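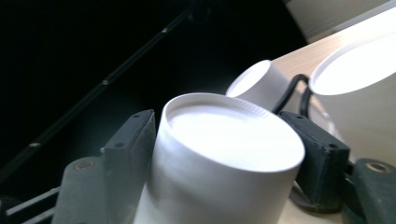 Reading time: 1 min

Participants wanted: household water taste and hardness study, Pletdale

The Fledbridge water laboratory is recruiting 200 adults for a study of how tap water hardness affects taste ratings. The study covers homes on the Pletdale and Prerkberg supply lines.

Participants attend 4 sessions of around 99 minutes each, starting in June. At each session you will rate unlabeled water samples served at room temperature and complete a short form on water use at home. You will also bring one sealed sample from your kitchen tap. Sample bottles are mailed in advance.

You must be 18 or older, have lived at your current address for at least one year, and not use a whole-house softener. Smokers and people with a current loss of smell cannot be enrolled. Do not eat, drink coffee, or brush your teeth in the hour before a session.

Payment is $966 on completion of all sessions. Partial attendance is paid pro rata.

To apply, request the screening form from the Fledbridge front desk and quote study name Papadopoulos.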